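Shared Phone Access and Digital Literacy in Zelside
Project report, Trilok Mishra and Esi Nyarko
November 29, 2023

1. Method

We surveyed 40 households in Zelside during September. Each household was asked how many phones it had, who used them and for which tasks. Answers were entered in a Duler form and exported as a spreadsheet. The final file held 506 task entries. Entries with no named user were left out of the analysis — the form had allowed that field to be skipped.

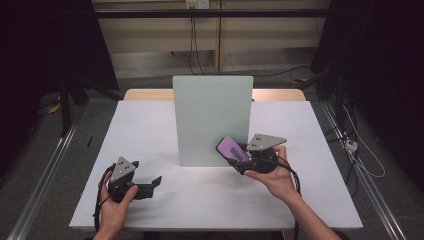

2. Results

In 19 households one phone was shared by all adults. Calls and voice messages were the most common tasks in these homes. Filling in government forms was rare, and most people who tried it asked a younger relative for help. Paid mobile data was the main limit on use; 34 households bought it by the day.

3. Discussion

The Tsikata library program lends tablets but requires an email address to enrol. We recommend that enrolment be offered by phone number as well. The sample was small and came from one neighbourhood, so the results should not be applied to the whole region. Colour coding in the charts follows the Gestelico template.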